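Home robot trials get a new house rulebook, and I kind of like it

Posted 7 September 2026

So the Benside home robotics group has finally put out its good practice guide for robots that tidy up in people's living rooms, and I spent most of my lunch break (and a bit of the afternoon, sorry boss) reading it. It's short! I had braced myself for a 200-page monster and got something I could finish with one sandwich.

The guide covers two-armed machines that work in homes and home-like test rooms. It's voluntary for now, but Pikell and Lavoie have both signed up, and the Onthorpe test apartments will use it for every session starting next month. That means anyone who wants to book time there has to follow it too, so "voluntary" is doing a lot of work in that sentence.

Most of it is plain, everyday stuff. Before the arms move, someone walks the floor and picks up loose cords, bags and anything else a base could roll over. The robot's own cables get checked as well, with the arms fully stretched out and then tucked in, so you know there's enough slack at both ends. The stop button stays with a person standing in the same room. Watching from the kitchen doesn't count, and neither does watching on a laptop from across town (I know at least two teams who are going to grumble over that one).

The part I like best is the chapter on soft things. Cushions, blankets, pillows, curtains. Robot rules have always been heavy on hard corners and pinched fingers, and then a gripper meets a sofa and everyone sort of shrugs. Now there's a proper routine: start with the lowest grip setting that will hold the item, try it on a spare first, and never pull if the fabric has caught on something. Stop, open the gripper, back off, have a person take a look. Nobody is allowed to sit on the furniture while the arms are working near it, and yes, that includes the cat.

There's also a logging rule, which got the most pushback when the draft went round in May. The draft drew 547 comments, and a good chunk of them said the paperwork was too much for small teams. The final version is a lot kinder. You write down every unplanned stop and every damaged item, plus who was holding the button, and that's it. A torn seam counts as damage. A wrinkled pillowcase doesn't, thank goodness, or we'd all be writing until Christmas.

What's missing? Well, I'd have loved more on lighting. Sun through a big glass door can do funny things to cameras, and the guide gives it one line. The training section is thin too: it asks for a supervised first day and then goes quiet. I asked the Benside office if more was coming, and they said both topics are on the list for the next round.

The guide is free to download, and comments on the new version are open now. If you work with these machines, send in your gripes while they're still listening!

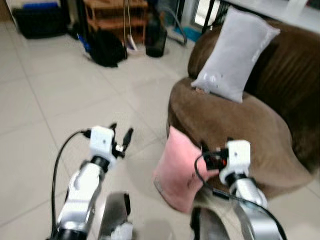
Océane Friesen wrote in to say that the supervised first day should be a full week, and that the rule on catching fabric ought to be printed on a card and kept next to the stop button.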